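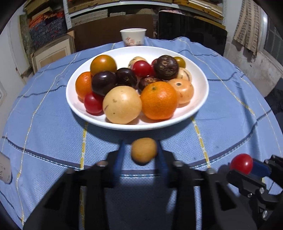

Fruit bowl on the checked cloth, storage room table, May

Keeping fruit in a bowl or in the fridge?

marrowfat
Hello all, hope everyone's gardens are coming along nicely. I've got a question that has been causing mild bad feeling in our house for a while now, and I thought if anyone could settle it, it would be you lot. We moved to Gelcombe in the winter and the kitchen gets the sun from breakfast until well past two, which is lovely for us but I'm starting to think it's not so lovely for the fruit. I've always kept everything together in one big dish, tomatoes included, the way my mum did. My other half wants the whole lot in the fridge. I say a cold tangerine is a miserable thing. Who's right?

pipkin_188
Oh, you're both a bit right, I think! Citrus keeps for ages in the fridge and I do put mine in there if I've bought a big net, but then I take out two or three the night before so they've come round by breakfast. Tomatoes I would never chill, they lose all their flavour and go woolly in the middle. Plums I leave out until they give a little when you press near the stalk, and then in they go.

Tilly Mint
I'm going to disagree about tomatoes, sorry pipkin. If they're properly ripe and you're not going to eat them for a few days, the fridge does them no harm that I can taste, so long as they get an hour or two out on the side first. I did it all last summer when the greenhouse went mad and we were still eating them well into the following week. Unripe ones, no, leave those out.

pipkin_188
We'll have to agree to differ, Tilly! I've tried it your way and they always taste of nothing much to me. Might be the variety, I suppose. What were you growing?

Tilly Mint
Mostly Vass, the little red one from the seed swap, and a yellow one I lost the label for.

old_kettle
My worry would be having them all in together, marrowfat. Ripe fruit gives off a gas that hurries the rest along, and apples and bananas are dreadful for it. If one goes soft at the bottom of a full dish you don't find it until it's had its neighbours as well. I tip mine out onto a tea towel every couple of days and have a look through. Anything on the turn gets stewed with a spoon of sugar and goes on porridge.

And do move it out of that sun, wherever you end up keeping the rest. We had a windowsill like that in Vosville and I lost a whole batch of peaches in an afternoon.

marrowfat
Thank you, all of you, this is so helpful. I hadn't thought about going through it, I just top it up when it looks low, so goodness knows how long the ones underneath have been there. Does it matter what sort of dish? Someone at work swears by her Brornar basket with the gaps in the sides, for the air.

old_kettle
A basket is a bit better for air, but I wouldn't go out and buy one. A wide dish is fine if you don't pile it up.

Tilly Mint
Seconding that. And don't wash anything until you're about to eat it, my husband will do it as soon as he's through the door and the berries are furry by morning.

marrowfat
Oh dear, I wash everything when I get in. Right, the dish is going over by the pantry door and the spare citrus is going in the fridge, which I'm told counts as a win for the other side. Tomatoes are staying out for now, sorry Tilly! Does anyone have a use for plums that have gone a bit far, other than jam?

pipkin_188
Crumble, always. Leave the skins on, and put a few oats in the topping.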